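How to prepare a rented boat for a day on the lake

My family rents a small motor boat at Pirura every summer, and in the first year we made almost all the mistakes. I wrote these steps for friends who asked me how to do it better.

1. Book the boat early
In July the good boats go fast. Write to the owner and ask three things: how many people are allowed, if the fuel is included, and what happens with bad wind. Our owner, Corrado Ferraro, answers always the same evening.

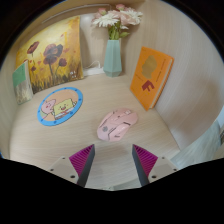

Keep his answer in writing and save it on your phone, for the signal on the pier is weak. We paid a deposit of 100 euros, and it came back to us after the boat was checked.

2. Check the boat before you leave the pier
Take 10 minutes for this, even if the children are already sitting inside. Look at the life jackets and try them on – a jacket for an adult is not safe on a child. Ask to see the anchor, the rope and the fire extinguisher. If you find a scratch, show it to the owner and take a photo together with him.

3. Pack light
One soft bag for each person is enough. Hard suitcases slide on the floor and hurt the feet. We bring water, hats, sun cream, a dry towel and sandwiches. Put the phones in a bag that closes well.
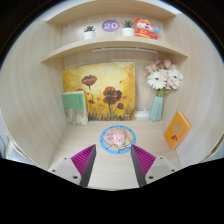
4. Plan a short route
With a slow engine, 13 kilometers is a full day if you also want to swim. We go along the shore to Pramano, stop for lunch and start back at three, before the afternoon wind.

5. Return the boat
Come back a little before the agreed time. Fill the tank if your contract says so, take out your trash and count the life jackets with the owner before you sign the paper.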